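Pirnell to Sell Replacement Panels for Older Cubby Shelving

2019-06-08

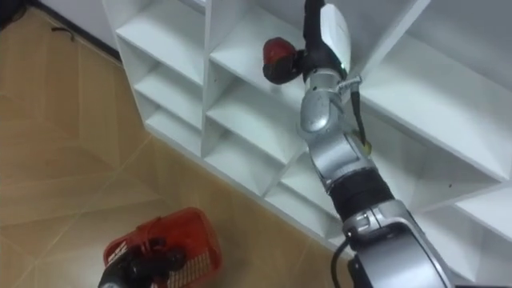 Huguette Leclerc called the change overdue and said owners had been throwing out whole units over a single cracked side panel. Until now, Pirnell sold its cubby shelving only as complete kits, and a damaged board meant buying a second kit for parts.

The company will offer 22 separate parts through its Floston warehouse starting in September. The list covers side panels, shelf boards, dividers, back rails and the cam fittings that hold them together. Parts will fit all units built to the current hole spacing. Earlier units use a narrower spacing and are not covered.

Orders will be filled from a starting stock of 2,000 panels. Pirnell said white would be available first, with other finishes to follow if demand supports a second production run. Panels ship flat, predrilled and edged on 3 sides – the rear edge is left bare, as it is on the original boards.

Oseo, which makes the fittings, has changed the cam housing to a deeper type that grips better in a hole that has already been used once. The older housing tends to work free after a unit is taken apart and rebuilt. The new one fits the same bore and needs no drilling.

Zamfira Bogdan, writing in the trade newsletter Furtună, questioned the freight cost. A single side panel travels in the same size carton as a full kit, she wrote, and shipping could come to more than the part itself on small orders. Pirnell has not published shipping rates. Dealers ordering in bulk will be able to combine parts on one pallet.

Part numbers are printed on the last page of the assembly sheet supplied with each unit.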